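Home pulse oximeter reads lower than the one at the clinic

Forum: Home monitoring devices
Thread: 7 replies

maribel_tn
Hello everyone. My father has COPD and I bought for him a Pilura fingertip oximeter in February. At the clinic they always get a higher number than we get at home. The difference is 2 points most days, but last week it was 4. His doctor was not worried about it, but my father now checks himself all evening and gets nervous. Should I return the device, or is this normal?

oldbellows
Two points is within what the leaflet permits for most fingertip models. Look for the line called accuracy, usually on the last page in very small letters. Four points I would not like so much. Are his hands cold when he measures?

maribel_tn
His hands are often cold, yes. He measures in the kitchen after he comes in from the garden.

oldbellows
Then begin there. Let him sit for some minutes with the hands under a blanket and measure again. Do not read the first number that appears. Wait until it stays the same for a while.

kvartet
I don't agree that it is only cold hands. I had the Pilura and I sent it back. The clip was too loose for my wife's finger and the light from the window came in from the side. We changed to the Bundilora, which has a softer clip, and the numbers are now the same as at the clinic. It costs more, but for me the cheap one was money lost.

pondside
@kvartet You compared one finger on one day with another device on another day. I have both of them at home and they agree very well, if I use the same finger. I think many people blame the device too early.

kvartet
@pondside I compared them for two months, and I wrote down everything in a notebook. You can disagree, but please do not say it was one day.

pondside
Fair enough, I read your message too quickly. I am sorry.

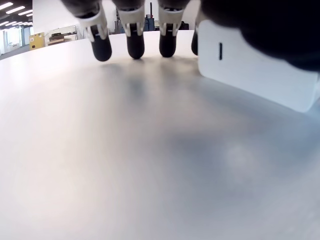
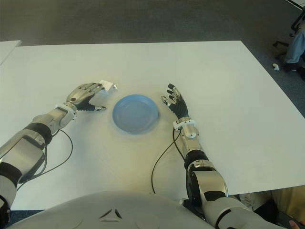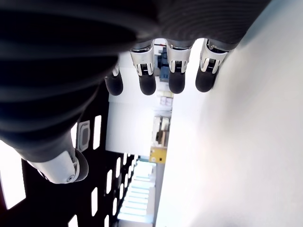
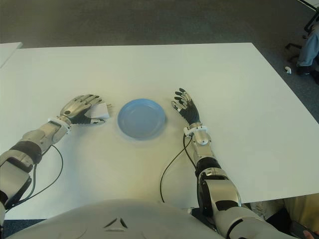 maribel_tn
Which finger is the best one to use?

oldbellows
The middle finger or the index finger of the hand he uses most, without nail polish, and the same finger every time. Hold the hand still on the table, below the level of the heart or at the same level. If the device shows a bar or a wave for the pulse, it should move regularly before you trust the number.

kvartet
With this I agree completely. I would add that the battery should be fresh. Mine gave strange values for a week before the battery symbol came on.

ciketero_user
Does somebody know the Ciketero with the memory function? It is said to store 2000 readings. I am thinking to buy it for my mother, who forgets to write the numbers down.

pondside
I had it for a short time. The memory works well, but the program for the computer is not easy, and I could not print the list in a form that my doctor wanted to read. Paper was simpler for us. Ask the Pangaribuan shop if they let you try it first, they did this for me.

maribel_tn
Thank you to all. We tried it this evening with warm hands and the middle finger, and the number was one point under the clinic. I will keep the Pilura for now. I also asked my father to measure only at the times his doctor gave him, morning and evening. He agreed, but he was not happy about it.

oldbellows
Good. Take the device with you to the next appointment and let the nurse put both on him at the same time, on two fingers of one hand. Write down both numbers. And if he feels short of breath more than usual, call the doctor even when the number looks fine.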